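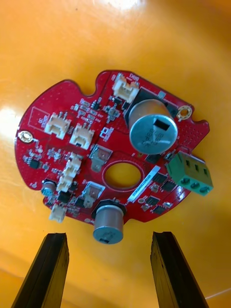

One reply to my last thread asked why anyone would put an electrolytic that tall on a board going into a round housing, and whether two smaller ones in parallel would do the same job with less height.

Fair question. Short answer: yes, electrically. Mechanically it depends on the housing. Longer answer follows, with notes on the connectors, the cutout and the outline.

Context for new readers. The board is the Lendell, revision 4, a controller for the ventilation units I repair. Small batch, 13 boards. Red solder mask because the previous revision was green and I was tired of mixing them up on the shelf.

The big aluminum can sits upper right, on its square plastic base. It is the bulk cap on the supply input. The small one at the bottom edge handles a local rail with much lower ripple. Different jobs, different sizes.

Two in parallel: lower combined ESR, ripple current shared, lower profile. Cost is footprint. On a rectangular board I would have done it. On a roundish board with notches, the second footprint has to come out of somebody else's space, and the connectors already had it.

Height was the cheap dimension. The Nemavberg housing is domed, and the dome is deepest on the cap side when the board is fitted the right way. Clearance above the can is 8 mm by the housing drawing. I will take that.

Vibration is the honest argument against a tall can. Surface-mount electrolytics on a plastic base are better than they look, but they still have a lot of mass above the solder joint. I add a bead of neutral-cure silicone at assembly. Do not use the acetic kind that smells of vinegar. It attacks copper.

Bottom cap: it overhangs the board outline. Deliberate. The pads are on the board, the body is past the edge. The housing has a pocket there.

The overhang has one practical consequence. You cannot stack bare boards on edge in a rack with the bottom down. The cap takes the load. I found out with revision 3 and lifted a pad. Store them flat.

Outline. The lobes and notches locate the board against the ribs molded into the housing. I traced them from the original part with calipers and a flatbed scanner, then corrected in CAD. The scanner was off by more than the calipers on the long axis. Trust the calipers.

The small notch at the top, left of center, is the one I check first during a test fit. If it goes over its rib without force, the rest has followed so far. If it needs a push, file the board and write it down. Filing without writing it down is how revision 2 stayed wrong for a year.

The oval hole below center is for the motor leads. They come up from behind. A round hole would have passed the leads too, but the oval lets the grommet sit with its flat along the lead exit, and the leads stop rubbing.

There is a strip around the hole with no copper in it. Fabs want a minimum distance from copper to a routed edge. I gave it more than the minimum because the router bit wanders, and a chafed lead touching exposed ground is an annoying fault to find.

Green three-position screw terminal on the right: supply in. I prefer screw terminals where the installer works and headers where I work. The installer has a screwdriver and poor light. I have a crimper and a bench.

Ferrules on stranded wire, please. Tinned ends cold-flow under the screw and loosen over a few seasons. Donitz shipped a whole generation of units with tinned ends and I am still retightening them.

White headers, six of them. A common complaint is that white on white with similar housings invites swapped plugs. Correct. Pin counts differ where a swap would do damage. Where it would only confuse, I left it to the silkscreen.

Silkscreen is too small. I can read it at the bench with the magnifier. On a ladder, no. Next revision gets larger text.

Someone suggested moving all the headers to one edge. I tried it in layout. The traces to the far side then have to go around the oval hole, and the ground plane ends up as a narrow neck on each side of it. Spread-out headers look untidy and route better.

Cap life. The old Baloyi controllers used an 85-degree part close to the motor. Capacity was down badly on every one I pulled. The Lendell uses 105-degree parts and keeps the big one away from the leads. The one on the long test has 800 hours on it in a closed housing. Supply ripple unchanged on the scope so far. That is a short test. I am reporting it as a short test.

For anyone replacing the big cap on an assembled board: do not twist it off. People do, and it sometimes takes the pads with it. Two irons or hot air, a bit of low-melt alloy, lift straight up. Clean the pads before the new part goes down.

Polarity: the black mark on the can is the negative side. Check it against the silkscreen before soldering. Then check it again before power.

Revision 5 list so far: larger silkscreen, a test point on the local rail, slightly more relief on the top notch. Outline otherwise frozen. Gerbers go out on Wednesday, so objections to the connector placement are welcome until then.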